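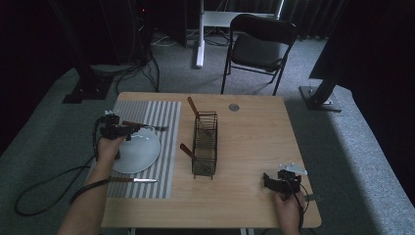
Can a machine set my table yet?

I get asked this more than anything else, usually by people holding a dish towel. So when Timo Rieger invited me out to Bainbridge on a Saturday to see how Skornania is getting along with its table-setting project, I said yes before he'd finished the sentence.

Short version – no, not yet, but it's closer than I figured when I wrote about those towel folders last October.

What surprised me is how much of the work is still done by people. Somebody holds a gripper in each hand, the same sort of jaws the robot would have, and sets the table with them. Placemat, plate, fork, knife, over and over. The motions get recorded and the robot's software learns from them. Timo told me they have 2,706 recordings so far, and 1,257 of those involve getting cutlery out of a basket, because that's the part that goes wrong.

I had a go myself and I was terrible! A plate is all right once you've got hold of the rim. A fork lying flat on a placemat is another matter. Your fingers do this little slide and pinch without asking you, and the jaws just don't. I chased one fork clear to the edge of the table before I got it. Knives were worse. Wooden handles helped a bit (more to grab), and anything standing up in a wire basket was fine until two handles leaned on each other and came out together.

Then the robot had its turn. It set one place in 52 seconds, which my nephew could beat with his eyes shut, but everything ended up where it belonged. On the next try it dropped the knife and carried on as though it hadn't, laying down a nice careful nothing beside the plate. Timo just wrote it down and reset the table.

Over at Grondham they're trying the same kind of thing with packing boxes, and from what I hear that's going faster. I can believe it. Boxes come in a few sizes and stay where you put them. My kitchen drawer has forks from three different marriages' worth of wedding presents in the family, and no two match.

So would I buy one? Not at my house, not this year. I could see it in a cafeteria where every tray is the same, and that's where Timo thinks it'll show up first. He's asked me back once they start on clearing the table, dirty plates and all, and I'm going.

Next month I'm off to Desavwood to look at a floor scrubber. Send me your questions before then if you've got any.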